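Good Practice at the Packing Table – Gallery

Clandeo Workshop, page 7 of the gallery

On this page we show the work with the hand-held grippers, together with the rules which we follow for it. The rules were written by Kalliopi Mavromatis and checked by Milagros Huamán, and the present version is from August 2019. Before this version we had a longer text of 18 pages, and we observed that new colleagues were reading only the first two. Therefore we made it short. Who needs the long text can still ask for it at the office.

The rules are for the people who hold the grippers and also for the people who prepare the table. They do not replace the safety instruction for the robot arms, which every person must sign separately before entering the robot area.

Preparing the table
The table is cleared before each task, and only the objects on the task sheet are brought to it. Phones, pens and cups stay on the shelf at the entrance. A cup was once recorded in 193 episodes before someone noticed it, and all of them had to be marked by hand.

Packages of food are welcome objects, also when they are soft or shiny. We ask that they are closed and not damaged. A package which leaks is taken out immediately and the table is wiped with a dry cloth first, then with a wet one.

Please do not turn all the packages in the same direction. The task sheet from Droleo says "place freely", and we understand this as: different angles, different distances, sometimes one package close to another.

Holding the grippers
The person holds one gripper in each hand, also if the task needs only one of them. The gripper which has no work stays open and still over its own side of the table. It should not rest on the surface, and it should not wander.

Sleeves may be long, but they should be close to the wrist. Wide sleeves touch the objects and then the record is not usable. Rings and bracelets are removed before the start.

The cable goes down from the handle and along the arm, never across the table. If the cable pulls, stop and lay it again. A colleague who corrects the cable with the elbow during the movement will have to repeat the episode.

Picking and placing
Take a packet near its edge and lift it slowly. With small packets it is allowed that they hang and swing a little, but wait until the swinging is finished before you lower them. The packet is released inside the container, close to the bottom – we do not drop it from above.

When a packet falls beside the container, leave it there and say the word "fallen" clearly. Then finish the episode as it is. Falls are also information, and at Zakness they asked us especially not to delete them.

One object per movement. Do not push an object with the closed fingers in order to save time, unless the sheet says "push".

Breaks and counting
Our first series had 1,280 episodes, and the quality in the last part was visibly lower. Since then each person works for around 18 minutes and then changes with a colleague. The change is written in the book with the time and the initials. The second person does not begin before the first one has put both grippers back on their holders.
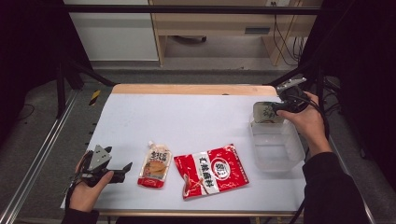

The book stays at the table until the evening, and after this it goes to Milagros, who compares it with the files. If a line is missing, please write it yourself the next morning and add the word "late". The next reading of the rules is planned for November. Remarks can be put in the Lombardi folder, in English or in Spanish.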